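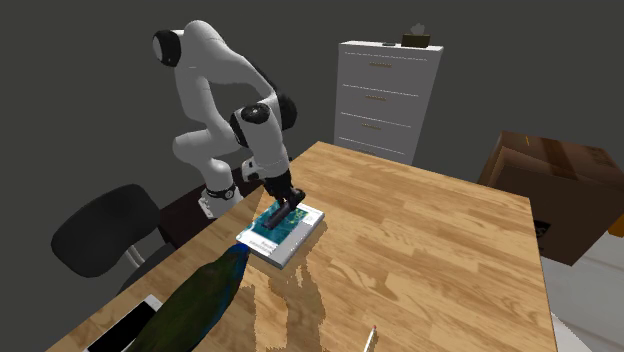

14 Feb 2000

I slept badly again, and at five I stopped trying and made tea. The window was black and I could hear the first bus to Tindoldale going up the hill with no passengers, or so I imagined.

Yesterday was my fourth meeting with Audrey-Anne Sandhu. She asked me to say in one sentence what I am afraid of. I talked for maybe ten minutes and she let me. At the end she said, "That was many sentences, which one is the true one?" I was a little offended. On the way home I understood that the true one was very short: I am afraid to rest. When I sit down in the afternoon I feel that somebody will come in and ask what I am doing.

My mother was like this. She could not drink a coffee sitting. In our house a person on the sofa was a sick person.

So my task until next time is to do nothing for a quarter of an hour each day. No radio, no ironing, no letters. I must write here how it went, and I must not give myself marks. The first try was this morning after the tea. I lasted well until I noticed the dust on the lamp. I cleaned the lamp. Then I sat down again, angry with myself, and then I remembered that being angry is also not in the task.

Tincuța Zamfir telephoned from Meredith in the evening. She has left Drakell, after all these years, and she is sleeping nine hours a night and feels guilty for every one of them. We laughed a lot. I told her about the lamp. She wants to come in June, and I said yes at once, and only later I began to plan the meals and the sheets and to worry if the mattress is too soft for her back. June! There is still snow on the step.

She also wants that we go together to the weekend course at Kisteck, the one with silent breakfasts. The price is 500 for both, with the room. I did not say yes and I did not say no. Before, I would have said yes to please her and complained for weeks. I think this is a small progress, but I will ask Audrey-Anne if it counts, or maybe I will not ask.

I will be 59 this year. I would like to learn it before 60.

Second try, after lunch. I sat in the kitchen with my hands on my knees like for a passport photograph. A pigeon walked on the sill. I did not get up. My shoulders hurt when I let them go down, I did not know they were up.

Must buy stamps and onions.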